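Mondden Season 3 Moves to August, Episode Order Extended

Streaming service Evov has moved the third season of its drama Mondden to August and raised the episode order from eight to ten. The service confirmed the change in a scheduling notice that also covers release format, audio options and regional availability.

The first two episodes will be released together. The remaining eight will follow at a rate of one per week, each posted at 3:00 a.m. Eastern. Seasons 1 and 2 were released in full on their first day, so this is the first time the series has used a weekly schedule. Evov gave no explanation for the switch, although two of its other dramas made the same move last year.

Where the story stands

Season 2 ended with the Disley ferry terminal closed by court order and the harbor authority split over who had signed the dredging contract. The final episode left three matters open: the location of the original contract, the identity of the caller in episode six, and whether the terminal would reopen under its previous operator. According to the season summary supplied by Evov, the new episodes begin 24 days after the closure. The first two are set almost entirely inside the terminal building, and the inquiry into the contract does not formally open until episode three.

The summary also lists a new setting, the inland town of Bawa, where the dredging company keeps its records office. Bawa was mentioned in dialogue in Season 1 but has not been seen on screen. Production built the records office as a standing set, and it is used in seven of the ten episodes.

Running times

Episodes in the first two seasons ran between 41 and 52 minutes. The listing for Season 3 shows a longer range, with the opener at 58 minutes and the finale at 66. The other eight entries are marked as pending and may change before release. The credits sequence has been shortened, and the recap that opened each episode of Season 2 is now a separate item in the episode menu.

Picture and sound

All ten episodes will be available in 4K with high dynamic range on the top subscription tier. The standard tier remains limited to 1080p. Surround audio is offered on both tiers, and the stereo track has been remixed for dialogue clarity after viewer complaints about the harbor scenes in Season 2. Audio description will be available in English at launch, with Spanish and French tracks to be added before the finale.

Seasons 1 and 2 will be updated with the same dialogue mix before the premiere. Downloads saved before the update will keep the old audio until they are deleted and downloaded again.

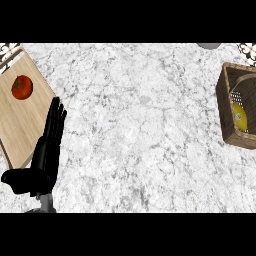

Availability

Season 3 will stream in every region where Evov now operates, with the exception of two territories in which a local broadcaster holds first-run rights through the end of the season. Viewers there will get the full set of episodes on Evov after the broadcast run is complete.

The free preview of Season 1, episode one, remains open to users without a subscription. A trailer for the new season is expected in July. Evov has not ordered a fourth season, and the standing sets are under lease through the end of the year.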